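Serkstead Community Centre Members' Forum
Board: Catering and Hospitality
Thread: Snack table layout for the Solent reception
Replies: 8

Bianca Matei (Hospitality Lead)
Posted May 17, 2021

Members are asked to consider the layout of the snack table for the forthcoming Solent reception. The hall has been confirmed, and the brown table will be used as before. We expect 73 guests, who will arrive by the east door and pass the table on their way to their seats.

I should be grateful for comments on two matters: whether the stepped stands should be kept, and whether drinks should remain on the same table as food. Comments on the menu itself belong in the other thread.

brudport_branch
Thank you for opening the discussion. The Brudport branch supports keeping the stepped stands. At our April meeting everything was laid flat on platters, and guests at the back of the queue could not tell what was on offer until they had reached it. Small jars in particular were overlooked.

We would ask that the drinks be moved. A guest who wants only a drink should not have to wait behind those choosing food.

hallkeeper20
I must disagree on the second point. A separate drinks table would have to stand beside the radiator or in front of the fire door. The first is unsuitable and the second is not permitted under the hall rules, section 12.

The stands are acceptable provided that they are returned clean. On the last occasion one was put back in the cupboard with crumbs in the lip of each shelf.

Bianca Matei (Hospitality Lead)
The point about the fire door is noted.

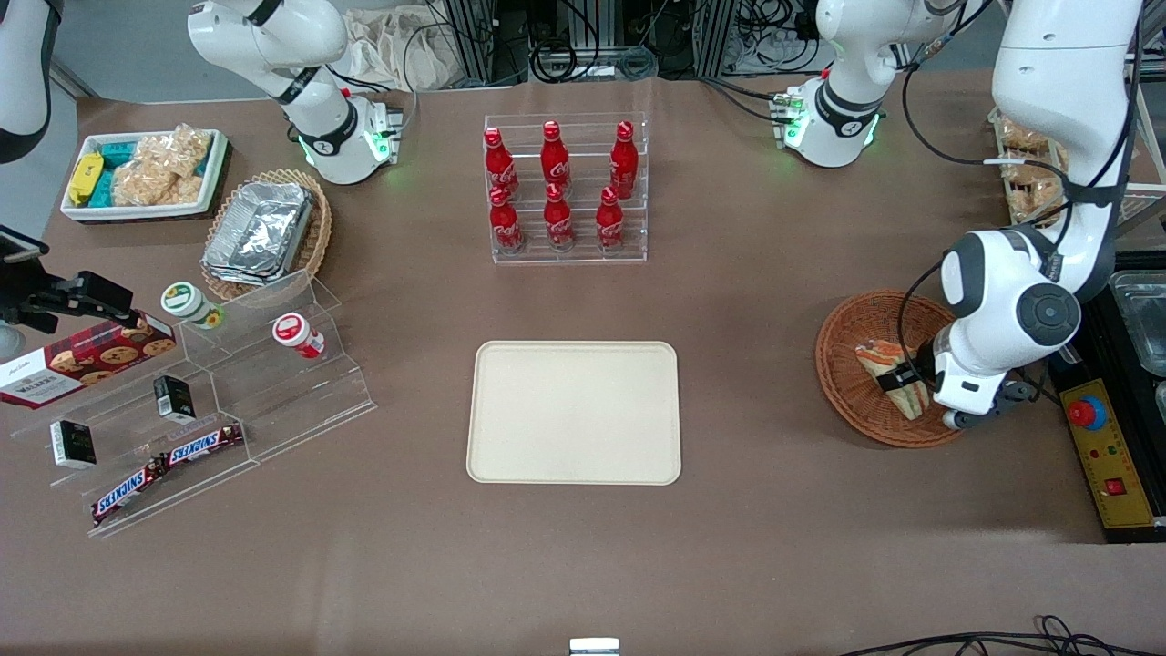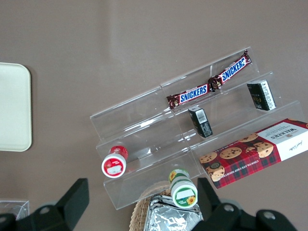
My own preference is to keep food and drink together but to give each a clear place. Guests tend to stop at the first thing they recognise, and the queue then forms at that spot. The bottle rack at the back of the table in the first picture takes up very little depth for six bottles of Coca-Cola, and I would propose a second rack of the same kind next to it. Further stock could be kept beneath the table and brought up as required.

The woven basket is well suited to the foil containers and I see no reason to change it.

m_orwin
With respect, the stand needs more thought than the bottles do. The long Walkers shortbread box is too large for the step it is on in the second picture, where it overhangs the front. A sleeve or a guest's bag would be enough to bring it down. I suggest that boxes of that length be opened and the contents put out on a plate, with the packaging kept to hand for anyone who needs to read the ingredients.

brudport_branch
We would prefer that the box stay on display. Several of our members have allergies and wish to read the label for themselves before taking anything. Asking a helper to fetch the packaging causes delay and some embarrassment.

m_orwin
Then it might stand on the table beside the riser. That would meet both concerns. The Snickers bars may stay on the shelves, being small enough to fit.

nedelcu_catering
On behalf of Nedelcu, who will be supplying the hot food, may I ask that space be left at the front of the table? Our staff will need to set down 2 serving dishes at a time. The beige tray would be useful to us if it could be reserved for tongs and spoons.

We have no objection to drinks on the same table — provided that they stay at the back.

hallkeeper20
The tray may be reserved. Please label it, as it is otherwise likely to be filled with crisps before your staff arrive.

I remain of the view that a second bottle rack will make the back edge crowded. The table has to be reached from one side only.

Bianca Matei (Hospitality Lead)
I am grateful to all who have replied. The stands will be kept, the shortbread will be placed on the table with its label facing the guests, and the tray will be set aside for Nedelcu. Drinks will remain at the back.

The question of the second rack is left open. I shall measure the table when I collect the keys and will post the figures in this thread. Would the Brudport branch please confirm whether it still holds the spare tablecloths?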